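Cuidado de la lavadora y trucos de lavado
Sección: Casa y limpieza

Malos olores en la lavadora

El olor a humedad casi siempre sale de la goma de la puerta, del cajetín o del filtro. Antes de comprar un producto específico conviene revisar los tres.

La goma se limpia con un paño mojado en agua y vinagre de limpieza. Hay que abrir el pliegue con los dedos y pasar el paño por dentro, sobre todo en la parte baja, donde se queda el agua. Salen pelusas, monedas y horquillas. Si hay puntos negros, se frota con un cepillo de dientes viejo y jabón, se aclara y se seca. Los puntos que llevan meses ahí a veces no se van del todo.

El cajetín se saca tirando hacia fuera y apretando la pestaña, que suele estar en el compartimento del suavizante. Se deja media hora en agua caliente y se cepilla. El hueco donde va metido también se ensucia, en especial el techo, por donde cae el agua. Un cepillo de biberones llega bien.

Después de cada lavado, puerta entreabierta y cajetín un poco sacado. En casas con niños pequeños o gatos, mirar siempre dentro del tambor antes de cerrar.

El filtro

Está abajo, detrás de una tapa pequeña. Se apaga la máquina, se desenchufa y se pone una bandeja baja de horno con una toalla debajo. Se desenrosca despacio, en sentido contrario a las agujas del reloj, y se deja salir el agua poco a poco. Si el último lavado fue caliente, hay que esperar a que se enfríe.

Se limpia cada dos meses, y antes si se lavan mantas de perro. Al volver a enroscarlo, comprobar que entra recto. Un filtro mal puesto gotea, y en un piso el agua la encuentra antes el vecino de abajo.

Lavado de mantenimiento

Una vez al mes, programa de algodón a 90 grados con el tambor vacío. Vale con un poco de detergente en polvo. El vinagre en cada lavado no lo recomiendo, con el tiempo puede estropear las gomas. Y nunca vinagre y lejía juntos, ni en la misma colada ni en el mismo cubo.

Cuánto detergente

Casi todos echamos de más. El exceso se queda en la ropa y en los conductos, y las toallas salen ásperas. En mi casa, con agua blanda, 5 cucharadas rasas de polvo dan para dos coladas normales. Con agua dura hace falta algo más; el ayuntamiento o la compañía del agua suelen publicar la dureza de cada zona.

Para probar si sobra: meter una toalla limpia en un barreño con agua templada y moverla. Si aparece espuma, hay restos. Se arregla con un lavado sin detergente.

Manchas

Sangre: agua fría y jabón de pastilla, cuanto antes.

Grasa: una gota de lavavajillas, frotar con el dedo, esperar quince minutos y a la lavadora.

Vino tinto: absorber con papel, sin frotar. Luego agua con gas o agua fría y percarbonato si la prenda lo admite. Para un mantel uso 200 gramos en un barreño grande de agua a 40 grados, toda la noche.

Óxido: zumo de limón y sal, un rato al sol. En tejidos de color, probar antes en una costura.

Cera de vela: congelar la prenda, raspar lo que se pueda y planchar entre dos papeles de cocina, cambiándolos a medida que se manchan.

Lana y prendas delicadas

Programa de lana, centrifugado bajo y medio tambor como mucho. Los jerséis se secan en plano sobre una toalla. Si uno ha encogido un poco, se puede poner en remojo con acondicionador de pelo, escurrir sin retorcer y estirarlo con cuidado. Los muy apelmazados ya no tienen remedio.

Consultas de los lectores

Lindsay Costigan pregunta si se pueden lavar las almohadas en casa. Las de fibra, casi siempre, de dos en dos para que el tambor vaya equilibrado. Las de viscoelástica no, solo la funda.

Severyn Palamarchuk escribe que su máquina camina por la cocina al centrifugar. Lo primero es comprobar las patas con un nivel y apretar las contratuercas. Si la máquina es recién instalada, mirar también que se hayan quitado los tornillos de transporte de la parte trasera. Una sola prenda pesada, como un albornoz, también la descompensa.

En abril publicaremos la entrada sobre tendederos y secado en interior. Las consultas que lleguen antes del jueves entran en esa página.
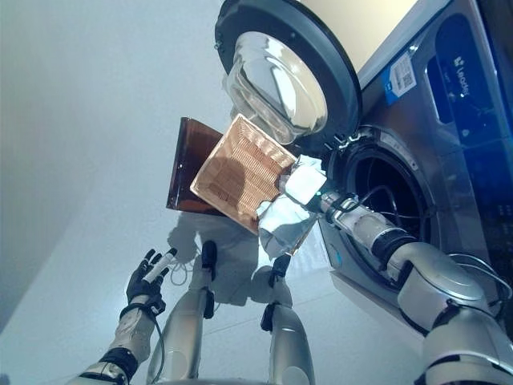 Lavadora de carga frontal con la puerta abierta.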